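Wednesday at Gratilico: a visit to the household robot lab in Kollomum

I came with the early train and walked from the station, 18 minutes along the canal. The lab of Gratilico is on the ground floor of a former school. At the reception they give you a badge, and you must sign that you will not step over the tape while a robot is working. Our group was mostly people from care homes and small machine builders. I belong to the second kind.

The subject of the visit was a method called Mindulbridge. I had read the short paper before, but I did not understand it well, so I was glad to hear it explained slowly. The question is how a robot can learn to handle bedding and clothes, which have no fixed shape. The usual way is to record many complete demonstrations by a human operator. With Mindulbridge the operator records only the parts where the cloth changes its shape, and the movements between are computed.

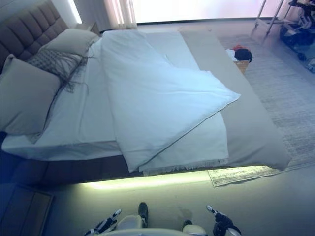 M. Nijs

The talk was held beside the bedroom setup, and I could see the difficulty with my own eyes. The duvet was folded over itself in a loose diagonal, there was a fringed blanket under it, and a runner lay over the foot end. On the pillows was a knitted throw with long fringes. For a person this is a normal bed. For the robot, we were told, each of these pieces is a separate problem, and the fringes are the worst because the grippers catch on them. Also the light is not easy: strong daylight from the window and a yellow-green strip under the bed.

The result they presented is the following. With complete demonstrations they needed 80 recordings for one bedding task. With the new method they came to the same success rate with 40. They said clearly that this holds for duvets and blankets. For knitted things they do not have a result yet, and I appreciated that they told it without being asked.

I asked how the method knows that the cloth "changes its shape". The answer was that a person marks it by hand after the recording. This takes five minutes for each recording. So a part of the time you save is spent again at the desk. They are working on an automatic marking, but it was not shown to us.

After the coffee we went back to the tape and the second part was about hands. Two-finger grippers are enough to pull a corner, but to hold a bunch of thick cloth you want more contact. The hand they use for these trials has jointed metal fingers, four of them in the view from its small camera, and every finger ends in a black rubbery cap. I found this camera view more useful than the slides. When black fabric comes close, it fills a big part of the view, and the folds are only gray highlights and deep shadow. One understands quickly why a method which looks only at pictures has trouble there. They told us that they add the forces measured in the finger joints, and that this helps most with dark clothes. 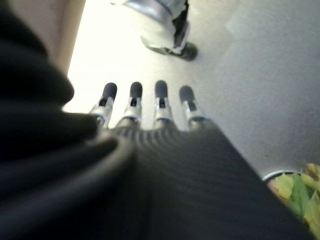

Practical information for visitors

The visit takes the whole morning, with one coffee break. Bring flat shoes. You may take photos from behind the tape, but not of the screens.

The bus from the station stops in front of the building, but it runs only once per hour, so I recommend to walk. Lunch is not included. There is a bakery on the other side of the bridge with good soup.

The next visit will be in July and will treat the automatic marking, if it is ready by then. Registration is by e-mail to the reception of Gratilico.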